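In Defense of the Small Box

My brother-in-law Hendrik Willems has moved house four times in ten years, and every time he does it he gives me the same speech. Get rid of everything! If you haven't touched it in a year, out it goes. He says this while standing in my hallway, usually holding something of mine between two fingers like a dead mouse. Last April it was a bag of curtain hooks.

I kept the curtain hooks. I'd like to explain myself, and I think I may even be right.

The throw-it-out people have had a very good run. There are books and TV shows, and I once paid 49 dollars for an evening workshop in Grollcombe where a pleasant woman had us all close our eyes and picture an empty drawer. Everybody else in the room sighed happily. I just lay awake that night wondering where she keeps her tape.

And look, I agree with them about big things. A sofa you hate should go. So should the bread machine, and the exercise bike, and the second exercise bike (we had a second exercise bike). Big things cost you floor, and floor is expensive. My quarrel is with what happens when people take a rule that works fine for sofas and start applying it to screws.

Small things cost nothing to keep. You could put every odd bolt, spare key, fuse, shelf peg and sewing machine foot I own into one shoebox and have room left for the shoes. But try replacing one of them. When the latch on our old Hiebert cabinet went, the part was a bit of bent metal the size of a fingernail, and the company doesn't make it anymore. A new cabinet would have been 200 dollars. I had the bit of bent metal, in a jar, from the cabinet's twin that we gave away years before. I can't tell you how smug I was. I was smug for a week.

The one-year rule is what really gets me. A year is nothing to a spare part! The whole idea of a spare is that you don't need it for ages and then you need it badly, generally at nine in the evening with the stores closed. 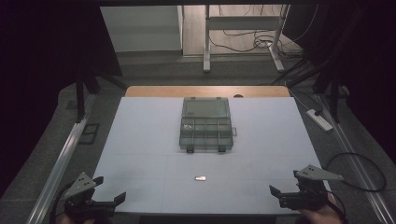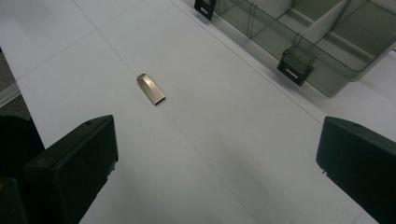 A compartment box with its lid open, and a flash drive: neither one takes up much house.

Now, what I will give Hendrik is that keeping things and finding things are two different skills, and for years I only had the first. I had the jar, then several jars, then a cookie tin that I was a little afraid of. If you have to tip a tin out on the bed to find one washer, you'll go buy the washer instead, and then you own two washers and a tin you hate.

The man who fixed this for me was Bram De Smet, who ran the hardware counter at Bollum until it closed. He was 70 and had a wall of little drawers behind him, and he told me once there were 4000 different items in it. I never saw him open the wrong one. I asked him for his system and he looked at me as if I'd asked how he breathed. Things that go together go together, he said. He meant that you sort by the job you'll be doing when you want the thing, so picture hooks live with picture wire, and never mind that one is a hook and the other is a wire.

I went home and did the tin that way over a weekend, into cheap boxes with dividers. I've tried the fancy ones too, including a Rulelier that clicks together like a toy and cost more than everything I put in it. The cheap ones are just as good. Leave a couple of compartments empty, is my advice, and have one for things you can't identify. Mine is pretty full. I check it whenever something in the house breaks, and now and then I get a match, and it makes my whole day.

There's also the sentimental side, and I won't pretend it isn't part of this. I have the key to my grandmother's back door. The door is gone and so is the house, and the key weighs less than a grape. I'm supposed to take a photo of it and let it go, according to the workshop lady. Well, no. I like the key. It's next to the bike keys, under keys, where Bram would have put it.

Hendrik called last month, by the way. New place, big windows, and the previous owners took the curtains but left the rails. He wanted to know if I still had that bag.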